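Cuaderno de lectura: el orden interno de una saga de fantasía urbana

2023-10-12

Terminé anoche la relectura de Skirkthorpe, la serie de Carleen Ormsby, y dejo aquí las notas sobre cronología que tenía repartidas en tres libretas. Contienen detalles del segundo volumen. Quien no haya pasado del capítulo 38 del primero puede parar aquí.

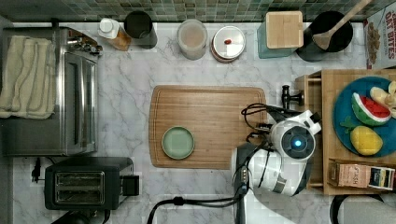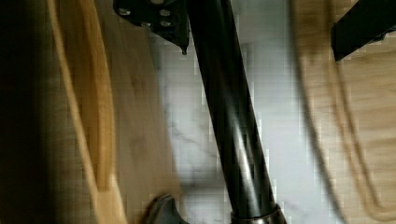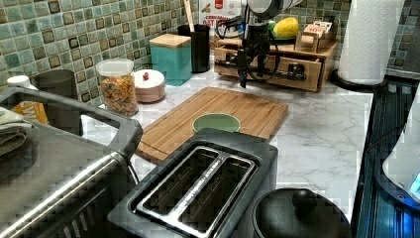
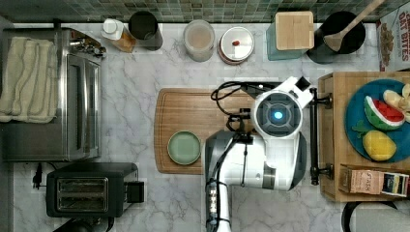 ¿En qué orden conviene leer la serie si se incluye la precuela?

Primero los dos volúmenes principales y después la precuela, Zelleno. La precuela se sitúa antes en el tiempo de la ficción, pero da por conocida la identidad del guardián del puente, que el primer volumen reserva para el final.

Paso a las notas.

El primer volumen abarca un invierno completo. La única referencia fija es el deshielo de febrero, mencionado en la escena del mercado. Contando hacia atrás desde ahí, la muerte del archivero cae antes de que Ilze Rimkutė llegue a la ciudad, lo cual contradice su propio testimonio ante el tribunal de los licántropos. Durante la primera lectura lo anoté como errata. Ahora creo que Ilze miente, y que el párrafo de la página 118, donde corrige una fecha sin que se lo pidan, está puesto para que se note.

El segundo volumen tiene 600 páginas y dos narradores. Los capítulos impares los lleva Merike Navickas, en pasado; los pares, Aivar Org, en presente. La diferencia de tiempo verbal induce a pensar que Aivar va por delante. No es así: sus capítulos transcurren antes, con un desfase que se va cerrando hasta el incendio de la casa Kröger. Allí los dos coinciden en la misma habitación y el presente de él alcanza al pasado de ella. El recurso está bien ejecutado, con una excepción: la carta que Aivar quema en su cuarto capítulo aparece citada por Merike como documento que ha tenido en la mano. Cabe una copia. El texto no la menciona.

Sobre el sistema de magia, poco que añadir. Los pactos caducan a los 100 años y se transmiten por línea materna. Ormsby respeta la regla salvo en el caso del herrero, que hereda de un tío. He buscado una justificación en los apéndices y no la hay.

La traducción de Stosis, que es la que he manejado, unifica como «umbral» dos términos que el original distingue: el paso físico y el permiso para cruzarlo. En el primer volumen apenas afecta. En el segundo vuelve ininteligible la discusión entre Aivar y el guardián, que depende enteramente de que uno hable de lo primero y el otro de lo segundo. Recomiendo leer ese capítulo con el original al lado, si se tiene acceso.

Queda pendiente la genealogía de los Kröger. El árbol impreso en la guarda omite a la hermana menor, citada dos veces en Zelleno con nombres distintos. Sigita Lill me escribió proponiendo que se trata de dos hermanas y me envió las citas. Las he cotejado y una de ellas admite su lectura; la otra, a mi juicio, no, porque sitúa a la niña en el bautizo de Merike. Subiré el árbol corregido cuando haya revisado también las notas del tercer apéndice.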